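Site Planning I — Handout 11: Working with a Base Grid

Instructor: Trefor Pugh

Reading for this unit: Stanciu, chapter 2, and the survey notes for the Immont parcel.

A base grid is a set of evenly spaced lines laid over a site before anything is designed. Its job is to let you move a point from the ground to the drawing and back again without measuring from scratch each time. Old town surveys were made this way, and the method still holds up on small parcels.

Start from one fixed corner, called the origin. Choose something that will still be there next year, such as a boundary stone or the corner of a building. Run the first line along the longest straight edge of the parcel. The second line leaves the origin at a right angle. Check that angle with a 3-4-5 triangle before you go any further, as a small error here grows with distance. 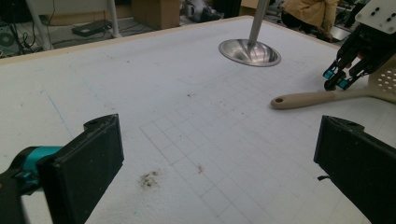 Fig. 1. Pencil grid on a white foam surface.

Spacing depends on how much the ground changes. For the Immont parcel, which is 270 feet on its long side, we use 10-foot squares near the creek and 30-foot squares on the flat part. Label columns with letters and rows with numbers. Write spot heights at the crossings, never inside the squares.

When you transfer the grid to a model base, draw lightly. Heavy lines show through thin paper layers and are hard to remove from soft material. Mark the origin and north on the base itself — loose labels get lost.

Terms to know: origin, baseline, offset, spot height, contour interval.

For next time: plot the 11 spot heights from the Zangate sheet and sketch contours at 2-foot intervals. Ionuț Coman has the spare sheets in room 556.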